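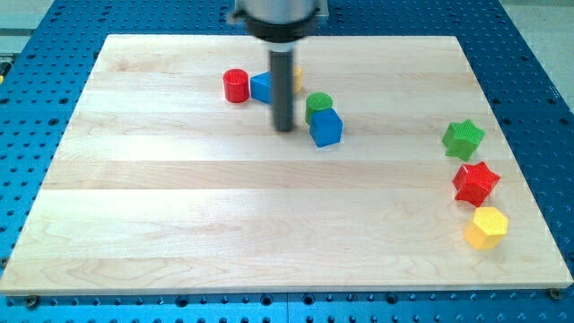 Progress report on the pushing cell, Drotdale workshop
To: Asuka Honda
From: Brayan Ospina
13 October 2023

Dear Asuka,

With this report I want to inform you about the state of the pushing cell, what was done with the maintenance money since August, and what I would like to do in the next period. I have tried to write it in the order of the work. The costs are in the last part.

1. The tool

When I took over the cell in August, the arm was stopping with a force error several times in one shift. The previous notes said that the controller was the reason, and we had already an offer from Hägglund for a new one. Before signing I wanted to check the simple things. I removed the rod from the collar and found that the clamping screw inside was worn and the rod could turn a little when it pushed against a block. The turning was small, but the arm was measuring it as a side force and stopped.

The rod is now a new one, black, same length as before, with a rounded tip. The rounded tip is important for us. With the old flat tip the contact point was jumping when the rod touched the corner of a cube, and the recorded position was then wrong for the next moments. I also replaced the clamping screw and put a mark of paint on the inner side, so we can see if it has moved. We did not need the controller from Hägglund and I have cancelled the offer.

After every change of the rod the tool center must be measured again. I made a sheet with the steps and it hangs on the inside of the cabinet door. Please ask the people of the other shift to follow it also when they only take the rod off for cleaning.

2. The board

The board is pale wood, made of long planks, and it lies on the blue perforated table. In August it was fixed only on one side, and after a long day it had moved enough that the map of the board in the software did not agree any more with the real one. The blocks near the far edge were then missed by the rod. Now there are dark round-headed screws in the table just outside the front corners of the board. I check its position in the morning with a feeler gauge. This check takes little time and I would like to keep it.

The surface of the board is glossy. For the blocks this is good, they slide evenly. For the vision it is less good, because the lamps of the ceiling make bright bands across the planks and the yellow pieces are sometimes lost in them. We reduced the exposure and this helped, but it did not solve the problem completely. The proposal in part 5 is about this.

The height of the rod over the board was another difficulty. The planks are not perfectly at the same level and the tip was scratching in two places. I measured the height on a grid of points and the arm now uses this table of heights when it travels. The tip stays just above the wood and I did not find new scratches in the last weeks.

3. The blocks

We work with the plastic set from Vovik: cylinders, cubes, stars and hexagonal pieces, in red, blue, green and yellow. The tops have a crosshatched texture. Dust goes into this texture and the colors become dull for the vision, mostly on the stars. We wash the blocks with warm water and a soft brush, and dry them with a cloth. Alcohol should not be used, it made one red piece sticky and we had to throw it away.

I have a question about the stars. When a star stands close to another piece, as it happens often at the right side of the board, the rod can enter between two points and push both pieces together. The program counts this as one good push. I do not think it is correct to count it, and I would like to hear your opinion before I change the rule. If we change it, the results of August must be calculated again.

4. Running of the cell

From the start of the period the cell made 2357 pushes which we could keep. The target in the plan was 2000, so we are over it, although 11 stops with force error are still in the log. All 11 are from before the new rod was mounted. There was one other stop, caused by a cable of the arm which was too tight at the outer position. The cable has now a longer loop.

The collar above the rod gets a thin layer of dust under its lower rim. I clean it at the same time as the blocks. In the manual from Endau this point is not mentioned, but when I opened it the first time there was enough dust to disturb the seat of the rod.

5. Money and next steps

The budget for the period was 4000 and we are inside it. The rod, the screws and the cable were small amounts. The largest position was the service visit from Endau for the joint brakes, and I attach their invoice. The amount which was reserved for the controller is not used. I ask your permission to spend a part of it on diffusers for the ceiling lamps and on a second set of blocks, so that one set can be washed while the other is on the board.

For the next period I plan to sand the two scratched places and varnish them with a matte product. I will first try the varnish on a spare piece of the same wood and push the blocks over it by hand. If they slide differently I will leave the board as it is and work only on the lamps.

I need your answer about the star rule and about the diffusers before I can order and finish the plan.

With kind regards,
Brayan Ospina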